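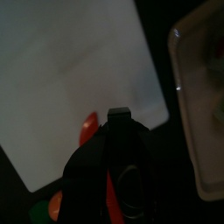 Product Review: The Gresberg Folding Work Board
29 Dec 2020
By Rania Azar, Equipment Reviews, Suston Household Institute
Shares 50 | Comments 4

The Gresberg Folding Work Board is a plain, pale gray panel intended for use on top of an existing table. It is marketed for crafts, light repairs, sorting and general household tasks. The Institute purchased its sample at the full retail price in December and received no payment or product from the manufacturer. The review covers the standard size only.

Setup
The board is supplied in two halves joined by a concealed hinge. It requires no tools and opens in a single movement. The printed instructions run to 9 pages, most of them devoted to storage and cleaning, and are clear. Two members of staff who had not read them were able to open and position the board correctly.

The hinge is stiff when new. Reviewers with reduced hand strength found the first several openings difficult, and the Institute would have preferred a release tab. The stiffness eased with daily use but did not disappear.

Surface
The matte finish is the strongest feature of the product. Under the ceiling lights in the test room it produced very little glare, and small parts remained easy to find. Screws, beads and seeds were all visible at a glance. Transparent items, such as nylon washers and fishing line, were harder to see, and users who work with them regularly may wish to place a dark sheet on top.

The board was wiped down at the end of each working day with a damp cloth and mild soap. Pencil, water-based paint and tomato sauce came away completely. Permanent marker left a faint gray shadow that remained after 25 passes with the cloth. White glue could be lifted with a fingernail once dry — a plastic scraper was quicker and left no scratches.

A craft knife used without a cutting mat marked the surface on the first stroke. The manufacturer states that the board is not a cutting surface, and the Institute agrees that it should not be used as one.

Stability
Four thin pads on the underside hold the board in place. On painted wood and on glass they performed well, and the board did not shift during sanding. On a tablecloth it moved freely. Reviewers also noted some flex near the hinge when a load of 50 pounds was placed at the center. The board returned to its original shape when the load was removed, but it should not be treated as a support for heavy equipment.

The rounded corners are welcome in a room where children are present. They also make the board easier to slide into a cupboard.

Storage
Folded, the board stands upright without assistance. The carrying handle is comfortable, although its stitching had begun to loosen on one side by the end of the trial. The Institute reported this to the retailer, Moussa, which offered an exchange under its ordinary returns policy. The replacement has shown no similar fault to date.

Comparison
The closest alternative is the Udeck Table Mat, which costs less and rolls up for storage. The mat is lighter and grips a tablecloth well. It does not lie completely flat for the first few days, however, and round objects tend to collect in the curl at either end. For households with a permanent work table, the mat may be sufficient. Those who must clear the table before meals will be better served by the rigid board, which can be lifted away with dry work still on it if two people are available.

Recommendation
Recommended, with reservations concerning the hinge and the handle. The sample reviewed was model 1763. Purchasers should confirm the model number, as an earlier version with a gloss finish remains on sale in some stores.

Comments (4)

Jad Bitar
Does the hinge line show when it is open? I do jigsaw puzzles and need the pieces to sit flat across the middle.

Rania Azar
There is a fine seam. Puzzle pieces lay flat across it in our trial.

Ottavio De Luca
I have the gloss one and the glare is terrible by a window. Wish I had read this first.

Jong-dae Wang
My handle came loose on the same side. I sewed it back with upholstery thread and it has held since.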